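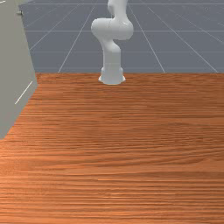

4. Creep of solid wood tabletops under edge loads

4.1 Material and conditioning

The tests used 37 solid beech tops supplied by Perenik, all glued up from staves of equal width and finished on both faces with the same hard oil. The tops were stored in the conditioning room at Stilwood from March until their moisture content had stopped changing between weekly weighings. Tops with knots in the outer third of their width were kept in the sample, as rejecting them would have given a better grade of wood than is normally sold. Each top was screwed to a steel underframe through slotted brackets. The slots ran across the grain so that seasonal movement would not be restrained by the frame and then counted as creep.

The underframe was the Briltow pattern, with its long rails set in from the edge of the top. The part of the top outside the rail therefore acts as a short cantilever. For a load placed between the rails, the top behaves much like a plate supported on two sides, and this case has been treated in Section 3. The overhang has received less attention, although in daily use it carries clamps, lamps, monitor arms and the weight of people leaning on it.

4.2 Loading

Dead weights were placed on the overhang through a round steel foot and left for 3,000 hours. Deflection was read with a dial gauge mounted on a separate floor stand, so that any settling of the frame could be measured on its own and subtracted. Readings were taken at short intervals on the first day and at longer intervals after that. Temperature and relative humidity were logged beside each top.

Henk Verschueren set the gauges and took the early readings. Later readings were shared with Marthinus Motaung, and both observers read the same gauges during the handover week. The difference between them was smaller than one division of the dial and no correction was applied.

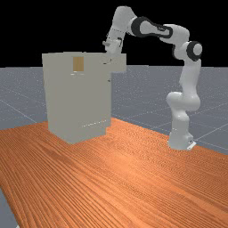 Page last updated: 21/10/2021

4.3 Results

Elastic deflection appeared at once on loading and was in fair agreement with the cantilever formula when the measured bending stiffness across the grain was used. The formula gave poor results when handbook stiffness was used instead. Most of the error came from tops in which several staves had strongly sloping growth rings, and a correction for ring angle removed the greater part of it.

Creep followed a power law in time during periods of steady humidity. When the humidity in the room changed, the rate rose in both directions of change, drying as well as wetting. This is the mechano-sorptive effect long known from beams, and it was the largest single source of spread between tops. In 7 of the tops the final deflection at the edge was more than 2 mm. All of these had been placed nearest the door of the test room, where the humidity record shows the widest swings. Position in the room should have been randomized at the start, and the comparison between stave patterns is weaker for this reason.

Recovery after unloading was incomplete in every top. The part that remained was larger in tops with a glue line directly above the rail.

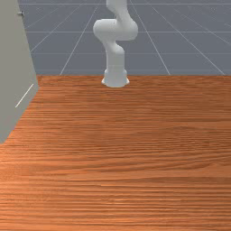
Contact area had a smaller effect on overall deflection than on local denting. Under the bare steel foot, a shallow ring could be felt in the surface at the end of the test, with the deepest part on the side toward the edge. A wider foot spreads the same force and lowers the pressure on the surface fibers, but leaves the bending moment at the rail unchanged as long as the center of the load stays where it was. The white arm in Figure 3 has a base of this wider form: its short pedestal flares into a collar where it meets the wooden tabletop, close to the far edge. For such an object the dead weight is only part of the problem, as any reach beyond the base adds an overturning moment, and the pressure under the collar is then no longer even. The tests in this section cover the centered case only.

For the Zapata top, which has the same overhang but a thinner board, the creep factor in Section 3 should not be carried over without a separate test. Thickness enters the elastic term in a known way. Its effect on moisture exchange, and so on the rate of creep under changing humidity, was not measured.

Contact | Copyright Stilwood | Back to top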